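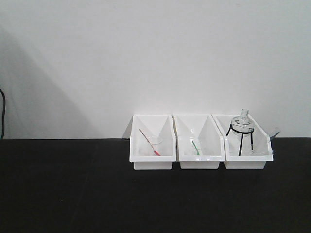
흰색 통 세 개를 나란히 붙여 둔 모습. 왼쪽이 빨강, 가운데가 초록, 오른쪽이 키 큰 유리병 자리예요.

집에서 하는 색깔물 실험, 통 세 개로 자리 잡는 법

작년까지 저희 집 실험 시간은 늘 이렇게 시작했어요. "엄마, 초록색 막대 어디 갔어?" 그럼 저는 서랍을 뒤지고, 아이는 그사이에 빨간 막대를 초록 물에 풍덩 담그고, 결국 갈색 물을 들고 싱크대로 갔죠. 실험보다 찾는 시간이 더 길었어요 ㅠㅠ

그러다 올해 1월에 방 정리를 하면서 통을 나눠 쓰기 시작했는데, 이게 생각보다 너무 편한 거예요! 댓글로 방법을 물어보신 분들이 계셔서 한번 제대로 적어 봅니다. (글이 좀 길어요. 커피 한 잔 들고 오세요.)

준비물

흰색 플라스틱 통 세 개. 앞쪽 턱이 낮고 뒤로 갈수록 높아지는 모양이 좋아요. 앞이 낮아야 아이 손이 쑥 들어가거든요.
작은 유리 비커 두 개
끝 색깔이 다른 가는 막대 두 개 (저는 빨강이랑 초록)
목이 좁은 투명 유리병과 검은 철사 받침대
식용색소, 물, 행주 한 장

통은 동네 문구점에서 개당 1,757원에 샀어요. 값이 왜 그렇게 애매한지는 저도 모르겠는데 세일 스티커가 그렇게 붙어 있더라고요. 꼭 같은 통이 아니어도 되고요, 반찬통 뚜껑이든 쟁반이든 가장자리에 턱만 있으면 흘린 물은 다 받아 줍니다. 색은 흰색을 추천할게요. 투명한 유리에 색깔물을 담았을 때 색이 제일 또렷하게 보여요. 처음에 파란 통을 썼다가 노란 물이 다 초록으로 보여서 애가 실험이 성공했다고 좋아한 적도 있어요...

1단계. 통부터 붙여 놓기

책상 위를 싹 비우고 통을 벽 가까이로 밀어 주세요. 앞줄을 맞추고 옆면끼리 딱 붙이는 게 포인트예요. 사이가 벌어지면 꼭 그 틈으로 막대가 굴러 들어가요. 벽 쪽으로 밀어 두면 앞에 공간이 남으니까 공책 펴 놓고 쓰기에도 좋고요.

저희는 검은 상판에서 하는데, 흰 통이 눈에 확 들어와서 제자리에 돌려놓기가 쉬워요. 책상이 흰색이라면 밑에 짙은 색 종이를 한 장 깔아 보세요.

2단계. 비커는 한 통에 하나씩

왼쪽 통에 비커 하나, 가운데 통에 비커 하나. 욕심내서 한 통에 두 개씩 넣지 마세요! 제가 해 봤는데 유리끼리 부딪치는 소리에 심장이 쪼그라들어요. 위치는 통 한가운데쯤이면 되고 조금 치우쳐도 상관없어요.

물은 비커를 통에 넣은 다음에 부어 주세요. 순서를 바꾸면 옮기다가 꼭 흘려요. 양은 비커의 절반을 넘기지 않는 게 좋고, 색소는 한 방울씩 넣으면서 보는 게 재밌습니다. 한꺼번에 짜 버리면 그냥 시커먼 물이 돼요.

3단계. 막대는 색깔로 짝짓기

빨강은 왼쪽, 초록은 가운데. 이건 저희 집 법이에요. 막대 끝 색이랑 물 색을 똑같이 맞춰 두면 글자를 못 읽는 동생도 헷갈리지 않더라고요. 둘째가 만 4살인데 이제는 저보다 더 엄격해요. 제가 빨간 막대를 가운데 통에 잠깐 뒀다가 혼났어요.

색깔 있는 막대가 없으면 끝에 색 테이프를 감아도 돼요. 다만 물에 닿는 쪽에 감으면 금방 불어서 떨어지니까, 손잡이 쪽에 감아 주세요.

저을 때는 살살, 유리 벽에 부딪치지 않게요. 다 저은 막대는 비커에 비스듬히 기대 두면 됩니다. 책상에 내려놓는 순간 동그란 색깔 자국이 생기니까 통 밖으로는 나오지 않기로 약속해 두세요.

4단계. 키 큰 병은 맨 끝에

제일 키가 큰 유리병은 오른쪽 끝 통에 둡니다. 가운데 두면 양옆으로 손을 뻗다가 팔꿈치로 치기 딱 좋아요. 왼손잡이 아이라면 왼쪽 끝이 나을 수도 있으니 한번 시켜 보고 정하세요.

받침대는 다리가 바깥으로 벌어지는 모양으로 고르시고, 통 바닥에 다리가 전부 평평하게 닿는지 꼭 확인! 위쪽 고리에 병을 끼운 다음 손가락으로 살짝 밀어 보세요. 흔들거리면 자리를 조금씩 옮겨 가면서 맞춰야 해요. 병을 끼우고 빼는 건 어른이 해 주시고요.

저희는 이 병을 섞는 용도로 써요. 빨간 물이랑 초록 물을 조금씩 부어 가며 무슨 색이 될지 먼저 맞혀 보는 거죠. 목이 좁아서 작은 깔때기가 있으면 훨씬 편해요.

5단계. 10분 정리

끝나면 타이머를 10분 맞춰 놓고 같이 치워요. 색깔물은 버리고, 유리는 제가 씻고, 아이들은 통을 닦습니다. 식용색소는 오래 두면 플라스틱에 물이 드니까 그날 바로 닦는 게 좋아요. 이미 물들었으면 베이킹소다를 조금 묻혀서 문질러 보세요. 완전히는 안 빠져도 꽤 옅어져요.

마른 다음에는 통째로 선반에 올려요. 다음번엔 통만 꺼내면 바로 시작할 수 있어서 저는 이 부분이 제일 좋아요!

자주 물어보시는 것

유리가 무서운데 플라스틱 비커도 되나요? 그럼요, 당연히 돼요. 어린아이라면 오히려 그쪽을 권할게요. 가벼워서 잘 넘어지니까 물은 조금만 담으세요.

통을 더 늘려도 되나요? 저희도 다섯 개까지 해 봤는데 책상이 꽉 차서 다시 줄였어요. 노란색을 추가하고 싶으면 처음 두 색을 끝내고 비커를 헹궈서 바꾸는 게 나아요.

다음 글에서는 이 통들을 그대로 써서 소금물 층 쌓기를 해 볼게요. 색소는 빨강이랑 초록 그대로 쓰고, 굵은소금만 한 봉지 준비해 두세요.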